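How to Build a Boom-Bap Beat From One Dusty Record

Some of my favorite beats started with a record that cost less than a sandwich. If you've been nodding along to hip-hop for years and always wondered how those loops come together, you can make one tonight with a laptop, a cheap pair of headphones, and any sampler program that lets you slice audio. I use Gasteo, but the steps carry over to pretty much everything.

Step 1: Find four good bars

Put the record on and listen all the way through once with your hands off the mouse. I know, it's hard! You want a spot where the drums drop out or hardly play. Piano, horns, a lonely guitar, a singer humming between verses, all great. My current loop came off side 2 of a Sirnik jazz LP, right before the flute solo, and I must have skipped past it for years.

Record a little more than you need on both sides so you have room to trim.

Step 2: Chop it

Load the audio and place a slice at every strong hit or chord change. Eight slices is plenty for a first beat. Zoom in close and start each slice right where the sound begins, or your pads will feel late when you play them. Then assign them to pads and just mess around. Play them out of order, repeat one three times, let the last one ring. This is the best part of the whole thing and I could do it until sunrise.

Step 3: Slow down and pitch down

Set the tempo to 88 beats per minute and drop the sample two or three semitones. Everything gets thicker and a bit sleepy, and suddenly it sounds like a rainy night drive.

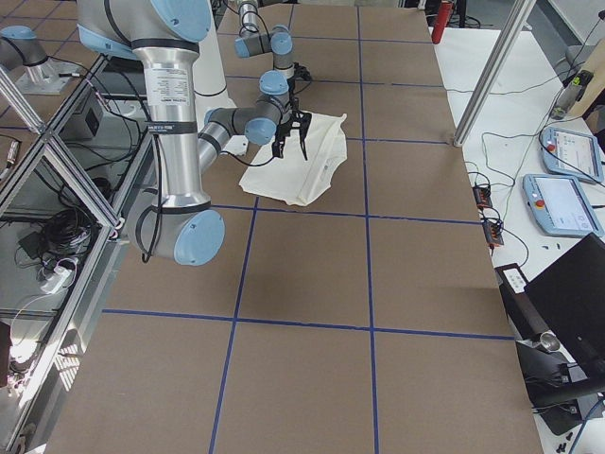 Amarasinghe wrote in after the first version of this page to say that pitching down before chopping works better, and that the slices land in different places once the sample is slower. Try it both ways! On long, sustained chords I've come around to doing it in that order, but with short horn stabs I still chop first.

Step 4: Drums that knock

Kick on the one, snare on the two and the four. Add a second kick just before the three and you're most of the way there. For hi-hats, play them in by hand and leave the timing a little loose. If you must quantize, set the swing to 58 percent and see how it feels with your head nodding.

Pick a snare with some dirt on it. Mine is from the Skurkholm drum folder, which has 278 sounds in it, and I keep going back to the same rimshot every single time.

Step 5: Bass

Cut the low end out of your sample with a high-pass filter, then play a simple bass line underneath. Follow the root notes of the chords. Leave gaps. A plain sine wave with a short fade at the end of each note sounds huge with a kick like this.

Step 6: Let it breathe

Mute the drums for a bar before the hook. Drop the sample out for two beats and bring it back. Then bounce the whole thing, go play it in the car, and write down what bugs you before you open the project again. My list is usually "snare too loud" and then "snare too quiet" the next day.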